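Robot Manipulation Project, Handout 4
Two-arm tasks on the table: planning, recording and reporting
Erko Laboratory Course, autumn term
Version 2026-08-18

1. Purpose of this handout

In handout 3 you moved one arm at a time with the Storum software and learned how to stop it. Now each group works with both arms and with ordinary objects. Please read sections 2 to 5 before your first session. Section 6 can wait until you write the report.

The work counts for 50 points of the course. The points are given for planning, for clean recording and for the report. A group whose robot drops every object can still receive a good mark, if the group explains well why this happened.

2. What a task is

A task in this course is one short sentence that another group could follow without asking you. "Tidy the table" is not a task, as each person understands it differently. "With the left arm, place the toy knife on the white board" is a task. It says which arm, which object and where the object must be at the end.

Write your task sentence in the log before you switch on the motors. If you change the sentence later, start a new entry. Please do not correct the old one.

Each group prepares 6 tasks. At least two of them must use both arms. Using both arms can mean that one arm holds and the other acts, or that the arms do separate things in the same trial. In the second case you must write down which arm begins.

3. Choice of objects

Choose objects which behave differently when they are gripped. A stiff board, a soft toy and a bag with straps will teach you more than three boxes of the same size. Straps are difficult for most groups in the beginning. A strap has no fixed shape, so the pose you planned yesterday may be useless today.

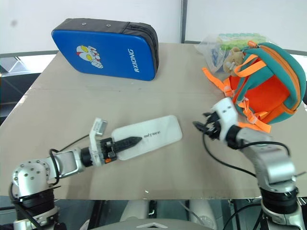
The order of the objects in your plan is also important. When one thing leans on another, moving the first will often move the second, and the positions you have written down are then no longer correct. Decide before the trial if this is allowed. In the Calimlim task format there is a field called "side effects", and you should fill it in even when your answer is "none expected".

No object may be heavier than 700 grams. Sharp tools, glass and open liquids are forbidden. Toy versions of kitchen tools are permitted.

4. Before each trial

Check that both arms can go back to the rest position without touching an object. Then look at the cables. A cable which is free in the rest position may become tight when the wrist turns, so turn each wrist slowly through the range you are going to use.

One student keeps a hand near the stop button during the complete trial. This student does not write the log and does not operate the arms. Change the roles after every second trial.

If you feel that something is wrong, press stop. You will not lose points for it.

5. During and after the trial

The operator says the start of each movement aloud: "left closing", "right opening", "left lifting". It may feel strange at first, but it makes the later labelling much faster. The log writer notes the words and the time.

Do not touch the objects before the recording is closed. If an object falls to the floor, leave it there, close the recording, and mark the trial as failed. Failed trials stay in the data. Last year one group deleted theirs, and their report had only 43 trials with no failure at all, so it was impossible to discuss anything.

Use these result words only:

complete: the end state is the same as in the task sentence
partial: the correct object was moved, but the end state is different
failed: the object was not moved, or it was dropped
stopped: somebody pressed the stop button

6. The report

Copy your recordings to the Drurno folder of your group. The report should have some six pages with the figures. Describe two tasks in detail and put the other tasks in a table.

For each detailed task, please answer the following in normal paragraphs. Which grip did you plan, and which grip did you use in the end? Where did the arm lose time? Did the other arm get in the way? What would you change in the task sentence?

The reports are due in the last week of November. Groups who need an extra session should put their name on the list at the laboratory door.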